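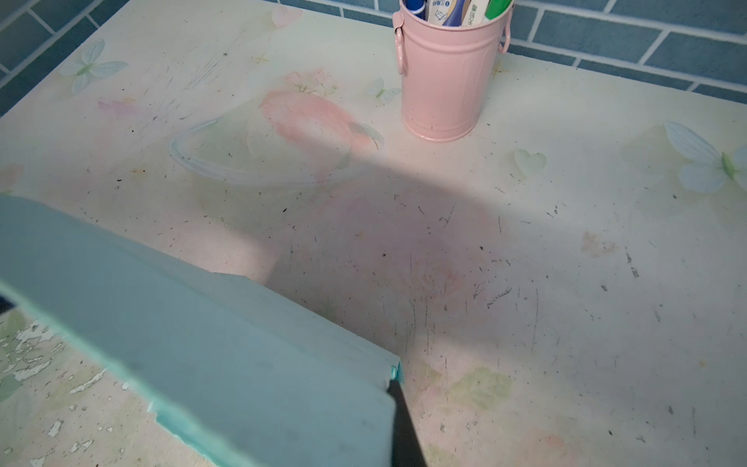 I had been promising myself a trip to the Durside open day for two years, and every time something came up (a burst pipe, then a bad knee), so when the leaflet came through the door again in October I stuck it on the fridge and told everyone in the house that I was not to be given any jobs. I went for the robots, of course. I have a soft spot for anything with joints and a motor. What I ended up spending most of my afternoon beside was a table with a pink metal bucket on it, full of toothpaste tubes, and the covering on that table was so much like the one in my gran's back kitchen, all pale butterflies and faded pink flowers and scuffed half to death, that I felt quite at home.

But I should start with getting there, which was an adventure in itself. The 122 bus drops you at the bottom of Pustell Lane and then it's a good walk up the hill, past the allotments and the old dairy, with very few signs until you're practically at the door. I got there a bit after eleven, already in need of a cup of tea, and was given a sticker and a folded map and sent along the corridor. The building used to be a school, I think, or it certainly smells like one, and the coat pegs in the passage are all at knee height.

The big crowd was in the hall, where the Whitcombe arm was stacking boxes onto a pallet. It's very fast and very tall and it does make a marvellous noise, a sort of rising whine and then a thump, and the children were pressed up against the barrier shouting at it to go again. I watched it for a good while myself. After the tenth box, though, I'd got the idea, and I wandered off to find the quieter rooms at the back, where the household work goes on.

I'm so glad I did! There were only a handful of us in there and you could stand close and ask things. The young woman on duty was very patient with me. She explained that they want the gripper to learn about picking things out of clutter, ordinary clutter, the sort that sits beside a basin, and that a toothpaste tube is a proper nuisance for a machine. A box keeps its shape. A tube bends when you squeeze it, it's fat at one end and flat at the other, and when several are stood in a pot together they lean on each other, so the moment you pull one the rest shift about. I had never given it a thought in my life, and I've been pulling tubes out of a mug every morning since I was small.

The gripper has broad flat fingers in a pale turquoise, rather a pretty colour, and it moves much more slowly than the big arm next door. It came down beside the bucket, stopped, seemed to think about it, backed off a little and came in again from another side. The first try I saw, it got hold of a tube, lifted it, and let it slip back. A man next to me let out a groan as if he were at the football. The second try it had it, up and over and laid down on the table as gently as you like, and we all clapped, which made the young woman laugh. She said they had done 392 tries with the bucket so far that month and that we were the first to applaud.

I asked her about the tablecloth, or whatever one calls it, the stick-on stuff. She told me that the cameras find a plain white surface easy and a busy pattern much harder, so they are happy to have all those flowers and leaves, and happier still to have the scratches and the specks. People's houses have scratches and specks in them. Mine certainly has. I came away feeling rather better about my own worktop, where the covering has been lifting at one corner since before we had the boiler done.

There was a short talk at half past two in the Osten room upstairs, with slides, and I'm afraid I followed perhaps half of it. The part I did catch was about how long everything takes. They aren't expecting to have something tidying your bathroom next year or the year after, and I liked them for saying so plainly when it would have been easy to get us all excited. Somebody asked whether it could be taught to put the cap back on the toothpaste, and the speaker said that was a good deal harder than taking the tube out, and there was a lot of nodding from the married couples.

Tea was in the canteen afterwards, with a very decent lemon cake, and I bought a tea towel with a robot arm on it that I didn't need. I missed my bus by a whisker and had to sit on the wall for half an hour, which gave me time to look at the map properly and find that I'd walked straight past a whole room of little wheeled machines. I shall have to start there next time. The leaflet says they hope to open again in the spring, and it's gone back up on the fridge.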